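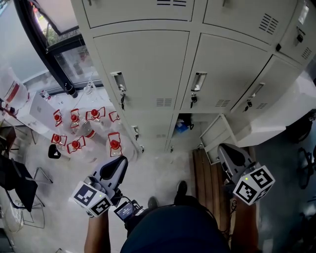

Lockers of the Zorunham Building

Most people who come through Zorunham take pictures of the staircase. It's a good staircase. I have walked up it twice a day for years, and on the way I pass the lockers, which have never been on a postcard. This gallery is for them. I started it in January 2019 with a plan to cover every locker on the site and a borrowed key list, and have since lowered my ambitions to the ones I like.

Text and pictures by Genji Sakamoto. Click through in any order, they won't mind.

The ground floor bank
Pale gray metal, big doors in the middle and smaller ones wherever the designer had room left over. Gray floor to go with them, in case the lockers felt overdressed.

Handles
Silver, set back into the door so they don't catch your sleeve. They catch your fingernails instead. I've come to think of it as a toll.

Keys at home
Keys hanging in their locks, each with a dark tag or fob on it. A key in the lock means the locker is free, or that somebody has gone to lunch and has great faith in the rest of us. You find out which by opening the door and apologizing.

Vents
Slots and slits in the doors. Useful for gym shoes. Also useful for finding out, from a fair distance, that someone left a tuna sandwich in there before the long weekend. The Ladon tenants on the first floor still bring this up at fire drills.

Lower tier
The bottom row is for the young, the limber and anyone who got here after nine. You crouch, you open it, you drop something, you crouch again. One was standing open with something blue inside, and I didn't investigate. A person's blue thing is their own business.

Number 76
The celebrity of the collection, down the hall by the side door. It opens if you lift and pull, and if you only pull it makes a noise like a trombone being sat on. There was a note taped to it in March saying it would be repaired. The note has been replaced since, with a fresher note.

The Killwood annex
Across the yard. Same make of locker as far as I can tell, with the doors hung the other way around, so anyone who transfers over spends a week scratching at hinges. I did it for two.

Overflow, upstairs
There are 100 lockers in the annex and 300 in the main building, according to the key list, and still every fall there are coats on the radiators. I've seen the same parka on the same radiator so often that I nod to it.

The Jugah room
Used to be storage, then a meeting room, now storage again with a whiteboard. The lockers in here were kept through all of it, mostly on account of being bolted to the wall. I keep an umbrella in one. I've had that umbrella a long time and it has never been rained on, as it is always in the locker.

Spare keys
They live in a cookie tin at the front desk. The tags have been written over so many times that 2 and 7 are more or less a matter of opinion. Bring the whole handful and allow ten minutes - fifteen if you're in a hurry.

More to come when I get back into the basement. The basement is locked, and the key is in the cookie tin.

Comments (4)

radiator_parka
That's my coat. It has a locker, it just prefers the view.

Dottie from Ladon
It was egg salad. If we are going to keep telling this story I would like it told properly.

msmalls
I had 76 from the day I started until I moved to the annex. You lift, pull, THEN a little hip. Whoever has it now, please be gentle with the bottom hinge. Lovely gallery, could you do the coat hooks next?

Genji
@msmalls the hip is new to me, thank you, will try it tomorrow. Coat hooks are a big subject. Let me get through the basement first.

Contact | Copyright Genji Sakamoto, please ask before reusing | Back to top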